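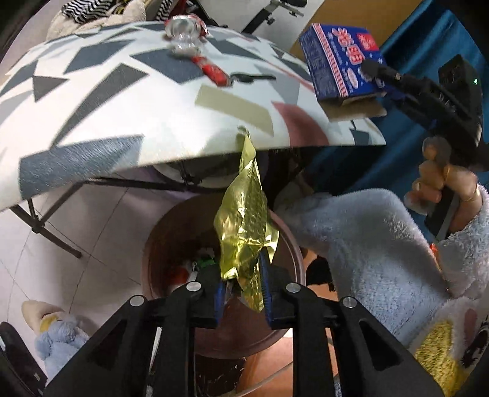
Figura 3. Lámina dorada arrugada, con brillos en las crestas de los pliegues, sobre una papelera redonda de color marrón.

3. El brillo como archivo: envoltorios y memoria doméstica

Pocas materias cotidianas conservan tan bien la huella de una mano como el papel metalizado. Una hoja de papel de escribir se dobla y, si hay suerte, vuelve más o menos a su sitio; la lámina dorada de un bombón guarda cada pellizco. Cuando empezamos a revisar los cuadernos de la colección Goretti esperábamos encontrar recetas, cuentas de la casa y alguna carta traspapelada, y encontramos todo eso, pero también envoltorios alisados con la uña, pegados con engrudo y fechados en el margen con una caligrafía minúscula. ¡Páginas enteras! Para quienes trabajamos en cultura material de lo efímero, fue un regalo.

El fondo reúne 500 piezas repartidas en 13 cuadernos, la mayoría procedentes de casas de Sketness, un pueblo pesquero donde la confitería Allolard tuvo tienda propia durante dos generaciones. Rutherford ya había señalado que el envoltorio guardado no equivale al envoltorio olvidado en un cajón, y nuestro material le da la razón con creces. Las piezas olvidadas aparecen plegadas en cuatro, con restos de chocolate en el reverso; las guardadas están planchadas casi hasta la transparencia, y en varios casos recortadas en forma de estrella o de pez.

3.1. Alisar, pegar, regalar

Distinguimos tres gestos en el tratamiento de la lámina. El primero, alisar, es el más frecuente y también el que menos rastro escrito deja: sabemos que se hacía con el dorso de una cuchara porque lo cuentan dos de las entrevistadas y porque las marcas paralelas, vistas con luz rasante, coinciden muy bien con esa curva. El segundo, pegar, introduce un orden. Hay cuadernos organizados por color (los dorados siempre delante, los verdes casi siempre al final) y otros por la persona que trajo el dulce, con anotaciones como «de la tía, por Santa Lucía» o «del barco». El tercero, regalar, solo puede reconstruirse por los huecos: rectángulos de engrudo seco donde hubo algo que pasó a otras manos, a veces con el nombre de quien lo recibió.

Masanja propuso llamar a estos huecos «ausencias anotadas», y adoptamos el término con gusto. En el cuaderno 3, el más rico de la serie, una misma niña anota en diciembre la salida de un dorado «grande, sin romper» y, unas páginas después, su regreso, ya con una esquina rasgada. La lámina viajó, se prestó, fue motivo de reproche y volvió a pegarse. Es difícil imaginar una biografía más completa para un objeto tan delgado.

3.2. La frontera con el desecho

Conviene detenerse en el umbral contrario. El mismo material que aquí se plancha y se fecha pasa en la mayoría de los hogares directamente del dulce a la basura, y la arruga (véase la figura 3) es la forma más habitual en que lo conocemos. Skinner describe el acto de hacer una bola con el envoltorio como un cierre, una especie de punto final de la golosina. Nos parece una observación estupenda, aunque los cuadernos obligan a matizarla: al menos una parte de las piezas pegadas muestra, bajo el alisado, una red de pliegues finos e irregulares que solo se explica por un arrugado previo. Alguien la apretó en el puño y después cambió de idea, o bien otra persona la rescató.

Esta segunda posibilidad aparece en las entrevistas con una naturalidad que nos sorprendió. Rebuscar láminas ajenas después de una comida de fiesta era un juego conocido entre los niños de Sketness, con sus reglas y sus disputas, y los dorados de Allolard valían más que los plateados en cualquier trueque. El valor, por tanto, no desaparecía con el arrugado; quedaba en suspenso hasta que alguien volvía a interesarse por el brillo. En el apartado siguiente examinamos las equivalencias de ese trueque a partir de las listas conservadas en las guardas de los cuadernos.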